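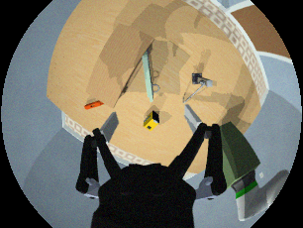

4. Seat Sharing and Vote Transfer in the Gultness Assembly Districts

4.1 Background to the agreement

The two regional parties studied in this paper, the Irken Front and the Amin People's Party, contested the earlier assembly election separately. In the 30 districts of the Gultness region, both parties fielded candidates in 26. The remaining four were contested by the Irken Front alone. Under the agreement signed before the most recent election, each party withdrew from 13 of the shared districts and asked its supporters to vote for the partner's candidate. The four uncontested districts stayed with the Irken Front and are left out of the analysis below.

The agreement was limited to seats. It contained no common program, and the question of who would lead a joint government was left open until after the count. Party leaders gave different accounts of this point during the campaign. Statements by the Amin leadership in the western districts implied that the office of chief minister would rotate, while Irken candidates in the east told voters that no such promise had been made. We return to the effect of these statements in Section 4.4.

4.2 Data

Two sources are used. The first is the official return for each polling station. There were 677 polling stations in the 26 shared districts at both elections. Stations whose boundaries changed between the two elections were matched by street list, following the method set out by Pinto in an earlier working paper on Grimon city. The second source is a set of 192 interviews with local party workers, carried out in June after the election by a team under the direction of Rekha Pinto. Interviewees were asked what instructions they had received, when they had received them, and whether they had campaigned in person for the partner's candidate.

The interviews were not drawn as a random sample. Workers who had left either party before polling day could seldom be reached, and their views are likely to be underrepresented. The interview material is therefore used to explain patterns in the returns and is not treated as a measure of opinion among voters.

4.3 Transfer of votes between partners

If every supporter of the withdrawing party had followed its advice, the joint candidate's share at each station would equal the sum of the two parties' earlier shares, apart from general changes in support. Figure 3 plots the actual share against this sum. Most stations fall below the line of full transfer. The gap is wider where the Amin People's Party withdrew than where the Irken Front did.

Figure 3. Joint candidate's vote share and combined earlier share of the two partners, by polling station, shared districts only. The diagonal marks full transfer.

The difference between the two groups of districts is not explained by turnout alone. Turnout fell in both groups, and by similar amounts. In the rural stations north of Grimon, where the Amin vote had been strong, the main gains went to independent candidates, several of whom had sought the Amin nomination and been refused it when the seat was given to the partner. Local workers described these candidates as familiar figures who kept much of their former campaign staff. In such places the withdrawal of the party did not remove its organization from the contest.

Transfer was closer to complete in the town districts. The two parties had shared municipal office there for one term, and workers on both sides already knew each other. Interviewees in these districts were also more likely to report that instructions had reached them before nominations closed.

4.4 The leadership question

Workers in both parties were asked which single matter had been raised most often by voters at the door. In the districts where the Amin People's Party had withdrawn, the usual answer was the chief minister's office. Supporters wished to know whether a vote for the Irken candidate would help or harm their own leader's claim to it. Most workers reported that they had been given no agreed reply. Some gave their own, and these replies differed from one village to the next.

We cannot separate the effect of this uncertainty from that of the independent candidates, as the two were often found in the same stations. The returns are consistent with either account. Section 5 compares the region with the neighboring districts, where no agreement was in force and the leadership question was raised in a different form.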